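The Passport Wall

Chunhua Xie did not believe in flattering light. She had said so to her landlord, to the man who sold her the studio on Wilby Street, and to most of the people who sat on her stool. Light hit a face or it didn't. Everything after that was salesmanship.

So when Shuzhen Qian came in one morning in May and said she wanted a portrait that showed who she really was, Chunhua put down her coffee and asked what size.

"Size?"

"Eight by ten is the usual. I can do bigger, but then you have to live with it."

Shuzhen was sixty, or said she was, with short gray hair and a raincoat she hadn't unbuttoned. She'd been to the other place already, the one in Olcombe with the velvet chairs. They had talked to her for an hour about her essence. Then they'd handed her a price list.

"How much was the essence?" Chunhua asked.

"Extra."

Chunhua liked her a little for that. She pulled the stool out from the wall and pointed. Shuzhen sat the way everyone sat, as if the stool might be taken away.

The studio had one good lamp, a Conumier with a dent in the housing, and one window that faced the back of the Costigan building. Chunhua used the lamp for anyone who was in a hurry and the window for anyone who wasn't. She looked at the raincoat and went over to raise the blind.

"The girl in Olcombe said I have an old soul," Shuzhen said.

"What did she say to the person before you?"

Shuzhen thought about it. "I was early. I heard her, through the curtain. She said he had a young one."

"Well, there you go. Chin down. No, that's your whole head. Just the chin."

She took a few frames to get her hands warm. They were no good and she knew it. The woman was holding a face up in front of her own face, the one she used for dentists and grandchildren. Chunhua had seen a thousand of those. They made decent passport pictures.
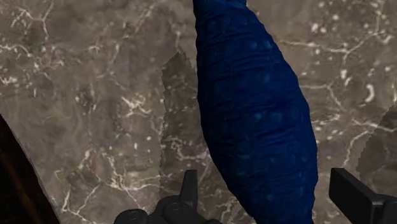

"Who's it for?" she asked, moving the tripod a foot to the left.

"My sister."

"Does she know what you look like?"

"She hasn't seen me in twelve years."

Chunhua kept her eye on the viewfinder. In her experience, people who said things like that wanted to be asked about it, and she charged by the sitting, so she didn't ask. The radiator knocked. Somebody on the Costigan fire escape was shaking out a rug.

"We fell out over a photograph," Shuzhen said.

"Nobody falls out over a photograph."

"It was of our mother. I had it and she wanted it."

"So make a copy."

"That's what everyone says." She looked down at her hands. "She didn't want a copy. She wanted me not to have one."

Chunhua didn't press the shutter. It would have been a good moment to do it, the kind the velvet-chair people waited for, all lowered eyes and feeling. She had a drawer full of pictures like that from when she was starting out. They looked like greeting cards for people you didn't know very well.

"Was it a nice picture?" she asked instead.

"It was terrible!" Shuzhen said. "Her eyes were shut. She had a coat over her arm and you could see half of my father's thumb."

And she laughed, short and rather rude, with her shoulders going up. Chunhua pressed the shutter then, six or seven times, not carefully.

"I wasn't ready," Shuzhen said.

"No."

She brought the camera around and showed her. Shuzhen took her glasses out of the raincoat pocket and bent over the little screen for a long time. In one of them her mouth was open. In another she was mostly collar.

"I don't see who I really am," she said at last.

"I wouldn't know. I met you twenty minutes ago."

"My sister will say I look old."

"She's older or younger?"

"Older."

"Then she'll be pleased."

Shuzhen straightened up and unbuttoned the raincoat, finally, as though it had just gotten warm in there. She asked whether the one with the open mouth could be done in black and white. Chunhua told her it could, that people thought it made things look more honest, and that it cost the same.

"Does it? Make them more honest?"

"It hides the carpet."

Shuzhen laughed again, and got her purse out. "Color, then," she said. "And two of them. I'm keeping one."

Chunhua wrote it on the pad: eight by ten, color, two. Then she asked for the sister's address and waited while Shuzhen went through her purse for it, and then through both pockets of the coat.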